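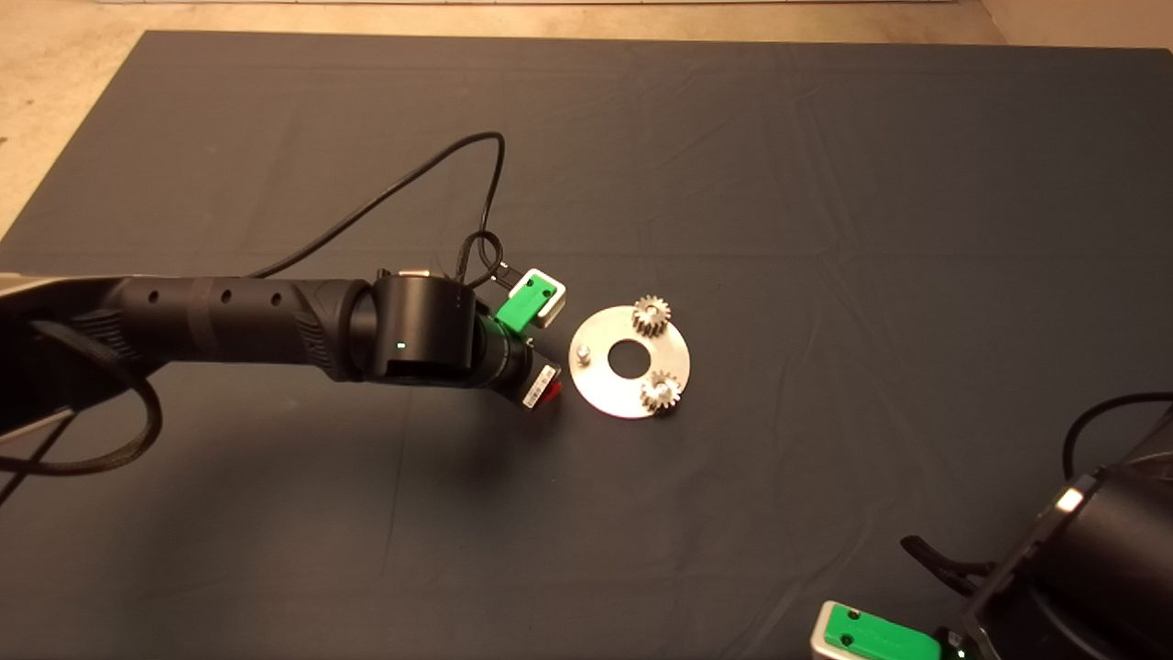
A dark cloth spread over a tabletop.

Okent church reopens its side chapel after roof repairs

The side chapel at Holzer Street Church in Okent is open for prayer again after being closed since August. The first service in it was a short evening communion, led by the minister, Cristóvão Carvalho, and attended by members of the congregation and visitors from two neighbouring churches.

The chapel was shut when damp was found above the east window. Slates had slipped during the summer storms and rainwater had been running down inside the wall. Builders from Clullent replaced the damaged slates, relaid the lead in the valley gutter and took off the old plaster as far as the window sill. The new lime plaster was left to dry over the winter and has not yet been painted. Mr Carvalho said painting would wait until the wall had been tested again.

While the chapel was closed, the midweek prayer group met in the vestry, where there is room for a small circle of chairs and not much else. Fumiko Nakajima, who leads the group, said attendance had held up well, although some of the older members found the step at the vestry door difficult.

"We prayed in our coats most weeks," she said. "It was good to be together, but people missed the chapel. Some of them have been coming in there to pray since they were children, and it is where they know how to be quiet."

The group will go back to its usual pattern, with a psalm, a reading and a time of silence, followed by prayers for people named in the request book. The book is kept on the shelf inside the chapel door and anyone may write in it. Names stay in the prayers for a month unless the group is asked to keep them longer.

The repairs were paid for from the building fund and from gifts. A sponsored reading of the four Gospels, held in the church hall in the autumn, brought in £826. Readers took turns through the night and finished with the last chapter of John shortly before breakfast. A soup lunch raised a further £205, and the youth group sent £778 from its summer walk, which it had first meant to spend on a weekend away. The weekend will now take place next year.

Sinan Sarıgül, one of the youth leaders, said the decision had come from the young people themselves. They had been studying the letter of James and had talked about what it meant to be doers of the word. "I told them they could keep half," he said. "They voted to give the lot."

At the reopening service Mr Carvalho preached on Jacob's words at Bethel, "Surely the Lord is in this place; and I knew it not." He said that Christians do not believe God is shut up in buildings, and that the months in the vestry had shown as much. A room set apart for prayer was still a help, he told the congregation, in the way that a table is a help to a family that eats together. He asked them to use the chapel during the day as well as at services, and to bring with them people who would not come on their own.

The chapel will be unlocked each morning and closed at dusk. Visitors should use the north door for now, as the path to the south porch is still being relaid. Wheelchair users can come in through the hall.

A course for people who are new to the Christian faith, or who are thinking about it again, will begin in the chapel after Easter. It will run for 3 evenings and will look at who Jesus said he was, why he died and what the first Christians meant by the resurrection. Trí Tăng and Phúc Khương will lead it together. There is no charge and no need to have read any of the Bible beforehand. A similar course at Grolside last year ended with two baptisms, and Mr Carvalho said he would be glad to talk to anyone in Okent who wished to be baptised or confirmed.

Places can be booked through the church office or by speaking to one of the leaders after a service.

March 2024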